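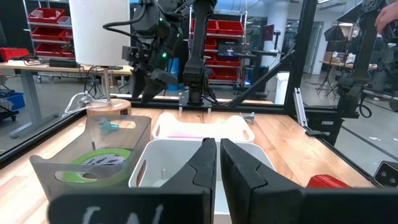

A reader of the first handout wrote back that sorting the recycling at home was a waste of her evening, and that she had stopped rinsing jars two winters ago. I open with that remark and leave it up for a moment. Ask for a show of hands: who has felt the same? Then go on.

Slide 2. Where it goes
Drirnside has one transfer station, run by Jukach, on the county road. Trucks tip in the morning. Paper and containers come in mixed and leave separated. Last year the station took in 903 tons from the town. Say the number slowly, people write it down.

Slide 3. What gets pulled out
Plastic bags are the biggest problem. They wrap around the shafts and the line has to stop so someone can cut them off. Garden hoses do the same thing. Mention the hose story only if the room is awake.
Pizza boxes: a little grease is fine here. Cheese stuck to the lid is not. Tear the lid off and recycle the clean half.

Slide 4. Rinsing
This answers the remark from the start. A jar needs a quick swish with leftover dishwater. It does not need soap and it does not need to shine. Peanut butter is the one people ask about. Scrape it, fill it with water, put the lid on, shake, leave it overnight.
Labels can stay on.

Slide 5. Cost
A rejected load costs the town $600 in landfill fees and hauling. A clean load costs 200. I do not have the split by neighborhood, so if someone asks which street is worst, say so and move on.

Slide 6. The Sorensen Street trial
300 households got a one-page list for the refrigerator door. No new carts, no fines. Bags in the carts dropped over the first month and crept up again over the holidays. Pass the list around now. Keep one copy back for the library.

Slide 7. Questions that always come up
Batteries: never in the cart. The hardware store on Florow Avenue takes them.
Shredded paper: in a closed paper bag.
Bottle caps: screwed back on.
Black takeout trays: trash for now. Jukach reviews this in May and I will send out the answer.

If there is time left, go back to slide 3, since late arrivals usually miss it. Sign-up sheet for the station tour is by the door. Closed shoes required.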